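Lecture 5: Segmenting a Demonstration, or Where Does "Pick Up the Bowl" Start?
Notes by Ourania Kokkinos
September

Okay, so last time we got as far as clean gripper trajectories and I promised that the next part would be more fun. It is! We're going to take one long recording of somebody handling dishes and cut it into pieces a policy can learn from. If you haven't installed the Grallar labeling tool yet, do it before lab, it takes forever on the campus network.

The basic problem is that a person doesn't stop between steps. They reach, they hover, they change their mind, they close the fingers a bit and open them again. Your code has to decide where "approach" ends and "grasp" begins. Most of you will start with finger width, and that's fine, but look at what a wrist view gives you before contact.

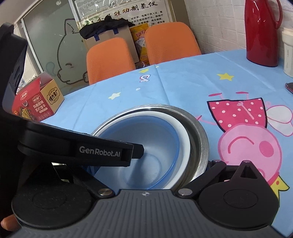
Fig. 1. Left fingertip over the nested bowls, right finger by the steel one.

Three rims, one inside the other, and the fingers near more than one of them. Which bowl is the target? Finger width won't tell you (I tried, for a whole Sunday). The blue bowl is see-through, so a depth estimate there can easily land on the white bowl behind it. My advice is to leave the target label blank at this point and fill it in backward, once the later part of the recording shows which object moves with the gripper. Working backward feels like cheating the first time you do it. It's only cheating if you feed those future samples to the policy at run time, so keep your labeling code and your control code in separate folders, please.

For the lab, your segmenter gets a window of 400 samples and should put out no more than 5 segments per window. If you get 337 segments, your threshold is sitting in the sensor noise. Smooth first, then threshold, then merge anything tiny into its neighbor.

The second headache is that the tool is in its own view all the time. With 2 grippers working over the same table you also get the other one coming in from the side, and a detector that has only ever seen bare dishes will happily cut a plate into two objects. Mask your own gripper with a fixed template. The other one moves, so it needs a real mask, updated as you go.

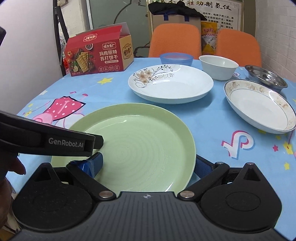

Marina Kouris wrote in the margin of my draft that a fixed template falls apart as soon as the fingers open and close, and that I should make it depend on finger width. She's right, so do that: store one template for each width bin and look it up. The body part can stay fixed.

Plates are nasty in another way too. A wide, flat plate with the fingers open on either side of the rim can score as "nearly grasped" if all you check is whether the object sits between the fingertips. Add a height check, and add a check that the object and the gripper move together afterward.

Bring your segment plots to lab, on paper if you can. I like to scribble on them.

Comments

irley_b: Does the merge step go before or after the backward labeling? I get different targets depending on the order.

Ourania Kokkinos: Before! Otherwise you're handing labels to slivers that vanish a second later.

Tomcat: My Grallar export drops the last sample of every window. Anyone else?

Recent notes
Lecture 4: Cleaning Up Gripper Trajectories
Lecture 3: Clocks, Lag and Lining Up Sensors
Reading: the Kontogiannis chapter on change points
Lab sheet: Getting Started with Grallar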